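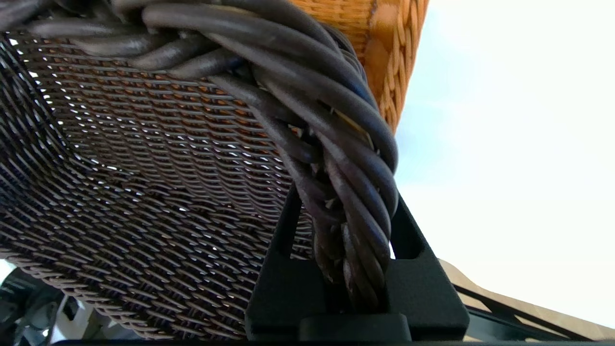 深棕色的编筐，筐沿是几股圆绳拧成的粗边

电影赏析选修课讲义 第三讲
怎样看一部电影里的时间：省略、拉长与重复

各位同学，这一讲先从上周没讲完的地方接着说。有几位同学课后来问我，为什么一部两个小时的片子能讲完一个人的大半辈子，另一部同样长的片子却只讲了一个下午，看完以后反而觉得后一部更"长"。这个问题问得特别好，我回家路上一直在想，干脆把原来准备的内容往后挪一挪，这一讲就专门谈时间。

一、三种时间，先分清楚

我们平时说"这部片子很长"，其实混着好几个意思。第一种是放映时间，就是你坐在椅子上的时间，比如课上要看的《Parix》，片长108分钟，这是死的，谁看都一样。第二种是故事时间，也就是人物经历的时间，《Parix》从九月开学讲到来年九月，整整一年。第三种是感受时间，这个最难说清，也最有意思，同一场戏，有人觉得一眨眼就过去了，有人偷偷看了两回手表（我不怪你们，我自己也看过）。

做笔记的时候请把这三种分开写。很多同学的作业里写"导演把时间处理得很慢"，我读了就想问，是哪一种时间慢？是镜头停得久，还是故事里什么都没发生，还是你自己觉得闷？这几件事有时候碰在一起，有时候一点关系也没有。

二、省略

省略是电影最老的本事。一个人出门，下一个镜头他已经坐在火车上了，我们谁也不会问他怎么买的票。早期观众据说也很快就习惯了，可见人脑子补空白的能力真是好得很。

省略有小有大。小的省略只是为了利索，去掉开门、上楼、找钥匙。大的省略就是有话要说了。《Parix》里姐妹俩在厨房吵架，吵到一半，画面一切，已经是第二年春天，两个人在一张桌上择菜，谁也不提那天的事。这场架到底是怎么收的场，片子一个字也没交代。我第一次看的时候还以为放映出了毛病，后来越想越觉得好，家里人之间的事常常就是这么过去的，没有和解那一场戏，日子自己就往前走了。

请大家看这一段时留意声音。切换之前水壶在响，切换之后水壶还在响，音调几乎一样。画面跳了好几个月，声音却把两头缝在一起，你一点儿也不觉得突兀。

三、拉长

拉长跟省略正相反，放映时间比故事时间还多。最常见的是慢动作，不过慢动作用得太多，大家都看腻了。更耐看的办法是反复切换角度：一只杯子掉下来，先拍手，再拍脸，再拍杯子，再拍另一个人的脸，杯子在现实里早就碎了，银幕上它还在半空。

课上会放《Gistano》的车站段落。火车进站本来只要一会儿工夫，导演却来来回回剪了好几分钟，站台、钟、行李、母亲的手套，每样东西都看了不止一次。这一段我建议你们看两遍，第一遍什么都别想，只管看；第二遍拿张纸，每换一个镜头画一道杠。画完你会吓一跳的！

顺便说一句，我们的助教 Zarmeena Bangash 去年把《Gistano》全片的镜头数了一遍，一共766个，其中车站这一段占的比例大得惊人。她做的表格放在课程资料夹里，想写剪辑方向论文的同学一定去翻一翻，比我在台上讲半天管用。

四、重复

重复这一项常被忽略，我倒觉得是八十年代末以来许多片子最爱用的手法。同一天过了又过，同一件事由不同的人各讲一遍，或者更朴素一点，同一条路走了许多回，每回天气不一样。

《Asska》属于最后这一类。主人公每天早晨骑车去邮局，全片一共拍了12次。头几次你还觉得新鲜，到中间真有点不耐烦，可是再往后，路边少了一棵树，你心里会"咦"一下。你看，导演花了那么多工夫让你熟悉这条路，就是为了这一声"咦"。要是没有前面的重复，少一棵树算什么呢，你根本不会发现。

上一届有同学问，重复和啰嗦怎么区分。我当时答得不好，现在试着再答一次：看每一次重复有没有带来一点变化，哪怕变化只发生在观众心里。《Janjua》的结尾把开头的镜头原封不动又放了一遍，胶片上一格都没有改，但我们已经知道那扇窗户后面住的是谁，看到的就是另外一个画面了。当然也有人不买账，觉得这是偷懒，课上欢迎来吵。

五、几个容易混的词

闪回：故事往前倒，回到已经过去的事。注意，人物嘴上讲往事而画面没有跟过去，不算闪回。

闪前：故事提前露出后面的事，用得少，认出来往往要等到片子看完。

平行剪辑：两处地方的事交替着看，多半让人觉得是同时发生的。《Gistano》后半段有一处故意骗了我们，两条线其实差了一整天，请留心墙上的日历。

长镜头：一个镜头拍很久不切。它的放映时间和故事时间通常是相等的，所以常有人说它"真实"，这个词请慎用，摆布得最厉害的往往也是长镜头。

六、作业

从《Parix》《Gistano》《Asska》《Janjua》里任选一部，挑一个不超过五分钟的段落，写清楚它的故事时间和放映时间各是多少，再谈谈你自己的感受时间。字数以2,000字为限，写短一点没关系，不要抄剧情简介，剧情我都知道。

星期五下课前交给助教，纸质的、电子的都收。段落请注明起止时间，精确到秒，不然我得把整部片子拉一遍才能找到你说的地方，我的眼睛可受不了。

下一讲谈声音，请大家提前把《Asska》的开头再听一遍，是听，闭着眼睛听。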